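The Organ That Came Back to Dinddale

There are 998 pipes in the organ at Maddocks Hall, and on the night I heard it for the first time I would have sworn there were ten times that many. It was the final piece of the evening, a long passacaglia that begins with the pedals alone, so low and soft that you feel it in the bench before you notice you're hearing anything. Then one voice comes in over the top, and another, and by the time the reeds arrived I had my hand flat against the wall just to feel the building hum.

I should say that I'm not an organist. I played clarinet through college, badly, and I came to the organ the way a lot of people do, through weddings and one very long church service in which I had nothing to look at but the case. But I have become a convert, and Dinddale is to blame.

The hall sits a block up from the river, between a shoe repair shop and a bank that is now apartments. It seats a bit under 400 if you count the balcony, and it was never meant to be grand. The mill paid for it, the mill's band rehearsed in it, and when the mill had a good run of years somebody decided the town should have a concert organ. The builder was a small shop called Derell, which made only 21 instruments before it closed its doors. Most of them went into churches. Maddocks got one of the few that was planned from the start for a room where people would come to listen.

You can hear the difference. A church organ gets help from all that stone and height. The Maddocks room is dry as toast, plaster and pine and upholstered seats, and whoever voiced these pipes knew it. The flutes speak quickly, with a little chiff at the front of every note, like a consonant. The principals are warm and slightly husky. There is a clarinet stop (of course I have a favorite) that sounds more like the instrument than I ever managed to.

For a long stretch it sounded like nothing at all. The blower failed, the wind chests dried and cracked, and the organ became a handsome piece of furniture behind the school chorus. Two generations of Dinddale kids stood in front of it singing carols without hearing a note out of it. A piano did the work, and then an electronic keyboard did it less well.

The restoration took 12 years, with long stops whenever the money ran out. The leather was replaced a division at a time. The pipes were carried down the balcony stairs in blankets, cleaned, straightened where they had slumped, and carried back up. The wind system was rebuilt so that it gives very slightly under a big chord, the way the old one did. Some players dislike that. I love it! It makes the instrument breathe like a singer who has just climbed the stairs. 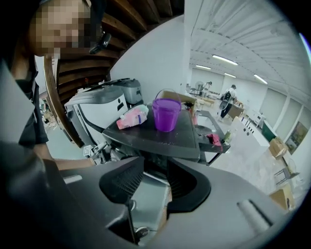 Working by hand, one forearm in under the machine.

What do you play on an organ that has been silent so long? The hall's answer was a new commission, and it was a wonderful one. Flavico, a five-player brass ensemble with a serious appetite for new music, was invited to make a piece with the organ as the sixth voice. The result is called Low Water, and it runs a little over half an hour in four movements, played without a break.

I had expected fanfares. Brass and organ together usually mean a bride is on her way or somebody is graduating. Low Water opens with the horn alone, muted, playing three notes from the balcony, and the organ answers with the same three on the softest stop it has. They trade them back and forth. The notes drift a little out of step, then a lot, and you begin to lose track of which sound is coming from where. It's a lovely trick and it goes on for exactly as long as it should.

The second movement is the fast one, full of tongued repeated notes that show off how quickly those flutes can speak. The tuba gets a tune here, a real one, bouncy and a bit rude, and the audience on my night laughed out loud at the place where the pedals steal it. The third movement is a chorale. I won't try to describe it much, except to say that the trumpets play almost nothing and that the silence between phrases is part of the writing. In a boomier room you'd lose it. At Maddocks each chord simply ends, and you sit there in the quiet with everyone else.

Then the finale — and yes, it's loud. The trombone walks the melody down from the top of the texture to the bottom, the full organ comes in underneath, and the last page is as thrilling as anything I've heard in a room that size. I was grinning like a child.

It works partly through sheer good planning. Brass players go sharp as they warm up, and organ pipes go where the temperature takes them, so the two can part company badly over an evening. The Flavico players tuned to the organ between every piece, and they'd rehearsed in the hall with the heat set where it would be for the concert. The score even marks places where the brass can retune behind a long pedal note. Most listeners will never catch it. I missed all but one.

The town has taken to the thing. A monthly lunchtime series costs nothing and lasts 40 minutes, and people bring sandwiches. The programs are gloriously mixed: Baroque dances, silent film music, a set of hymn tunes that had the back rows singing without being asked. Students from the high school get time at the console, and a few have begun writing for it. One of their pieces, a waltz for the clarinet stop and nothing else, was as good as anything on the program it shared.

If you go, sit in the balcony, left side, third row. The pedal pipes stand just behind the paneling there, and in the big moments your program will flutter in your hands. A second Flavico program with the organ is planned for July, with Low Water in the second half and a group of older canzonas before it. There's talk of a recording too, with an initial pressing of 1,000 copies, and I have already cleared a space on the shelf.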